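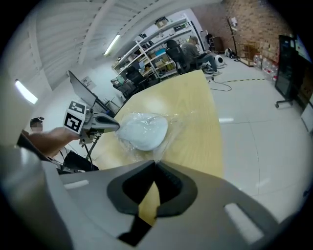 A wrapped item on the table.

Food Aid and Cash Aid, Session 4: What Goes in the Basket?

Welcome back, everybody, and thank you for the lively talk last time (I'm still thinking about the question on school meals, and we'll get to it, I promise). Today we leave the big world maps behind for a while and look at one district, Sarkport, and at the choice its relief office had to make in August after the second poor harvest in a row.

Please have the Perić reading beside you. If you only managed the first half, that's fine, the part on market prices is the one we need.

The setting. Sarkport has one main road, one grain market at Hirkeck, and 168 households on the relief list. The office could do one of two things: truck in flour, beans and oil, or hand out cash and let families buy what they wanted. People get quite heated over this, and I was one of them when I was younger!

The case for trucks. When the market is bare, cash doesn't help much, and it can push prices up for the neighbors who aren't on the list. A 25 kilo sack of flour is still a 25 kilo sack when it reaches the door, whatever the price of flour did that week. The catch is the road, which at Sarkport washes out in the rains, and the storage, which costs money every single day the food sits there.
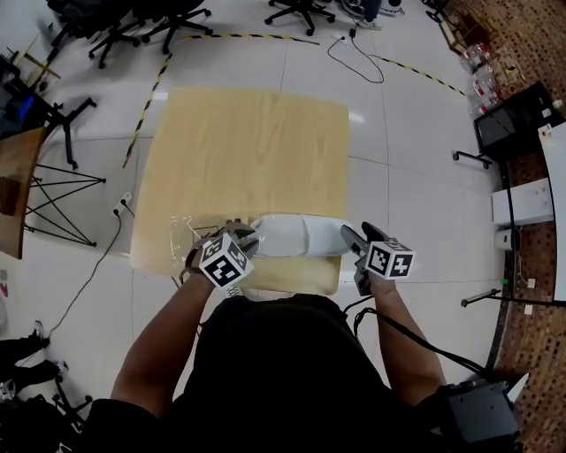

The case for cash. Families know what they're short of, and quite often it's cooking fuel or medicine or seed for the next planting. Sơn Huỳnh, whose field notes I've put in the folder, spoke with 83 of the households and found that many had been selling part of their flour to pay for exactly these things, usually at a poor price. Traders at Hirkeck also told him they could bring in more grain if they knew that buyers were coming.

The Adelow method, which you'll meet again in Session 6, asks us to check the market first and choose second. Are there several sellers? Can they restock within two weeks? Is the price fairly steady? Two yeses and a no is where it gets interesting, and that's more or less where Sarkport was.

For next time: write roughly 300 words on which kind of help you would have picked, and say what news from the market would make you change your mind. Bring it on paper if you can, as we'll be swapping with a neighbor and scribbling in the margins. The school meals question comes first, before the new reading.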